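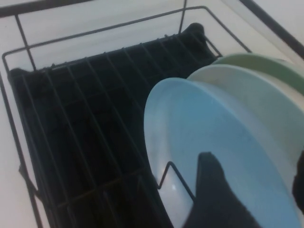 I have moved four times since college and every time I end up washing dishes in a kitchen that never had a dishwasher to begin with. The new place is no different, so the first thing I bought for it (before a shower curtain, before a lamp) was a dish rack. I went with the black wire kind, the one with a ribbed black tray underneath, and I am weirdly happy with it! The tray was the whole selling point for me. My last rack was a bamboo one that stood on a folded towel, and I was forever wringing out that towel and draping it over the oven door. Three plates side by side on the right and there's still all that open rack to the left for bowls and the lid of the rice pot.

My friend Yen-ting Au thinks a rack should live in a cabinet and only come out for company dinners, which is backwards if you ask me. Hers folds flat and pinches your fingers every single time. We have argued about this on the phone for longer than I'd like to admit.

Anyway, counter space. I have 2 feet of it between the sink and the stove, and that is being generous. I tried the rack the long way first, then turned it, then turned it back again on Monday when I couldn't get the coffee maker plugged in. The coffee maker now lives on top of the fridge. I'm short, so that's been interesting. 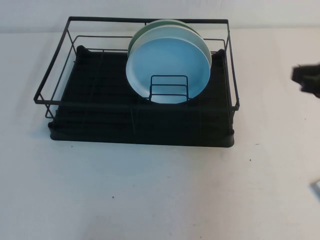 Plates are the other thing I've been fussing over. I used to own a full matching set, white with a gray line, and by the last move I was down to one plate and five saucers. So this time I gave up on matching and just picked colors I liked - a light blue, an off-white and a soft sage green. I keep the green one at the back and the blue one up front, and the little wire holder in the middle of the rack keeps them upright while I decide what color comes next. I'm leaning toward a mustard yellow, or maybe a brick red if I can find one that isn't too orange.

One thing I would tell anybody buying a rack like this is to pull the tray out and rinse it every few days. I forgot for two weeks in my old apartment (different rack, same laziness) and the smell took a good scrub with baking soda and an old toothbrush. Now I do it while the kettle is on.

Next up is the drawer under the stove, which came with the apartment and is full of somebody else's cookie sheets. I'm keeping the big one.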